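Troltum, week five

The base rolls now. I swapped the two small casters for a single larger one at the back, and Troltum no longer stalls where one floorboard sits higher than the next. The motor driver still gets warm after 20 minutes, so I moved it away from the battery and left the lid off.

Most of Wednesday went to the arm. It can pick up an empty 500 ml bottle if the bottle is standing. Lying down, it slips out about half the time. The rubber pads I cut from an old bike tube helped some, but the left finger is still a little loose at the servo horn.

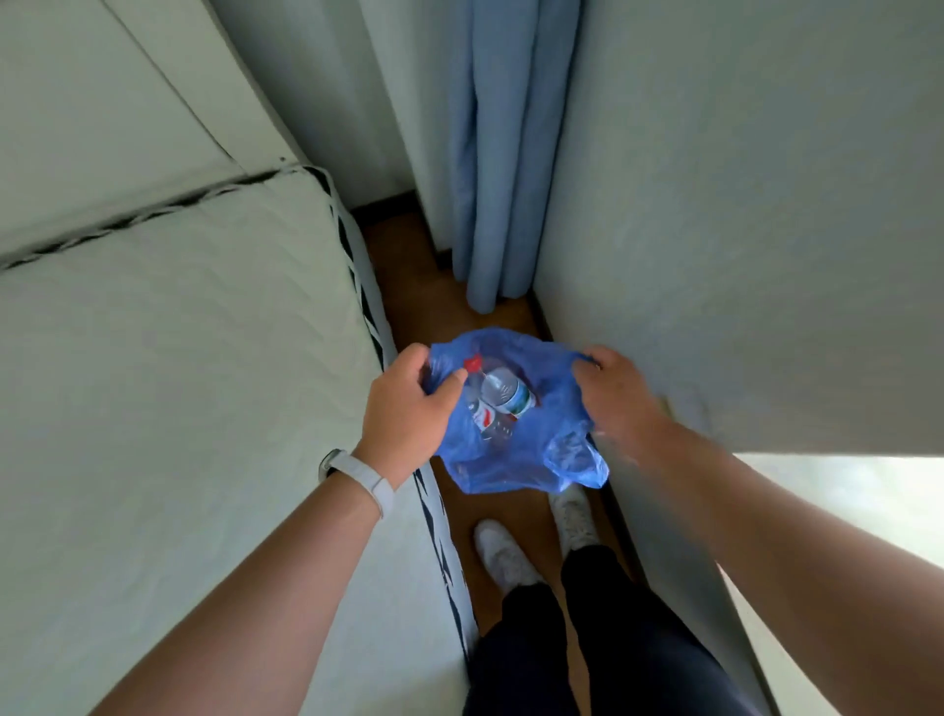 Bags are the harder part. The arm needs the opening held wide before it can drop anything in, and I do that with two hands without thinking about it. With one gripper there is no second hand. Natsumi Honda suggested a wire hoop clipped to the side of the base, with the bag folded over it. I bent one from a coat hanger and it holds its shape, but it adds width, and the gap between the bed and the wall is tight already.

Next I want to try the hoop at the back, behind the battery. That means turning the arm 180 degrees for every drop, and the base servo only has a clean range of almost 300. I'll have to remount it first. The new bracket is printing tonight.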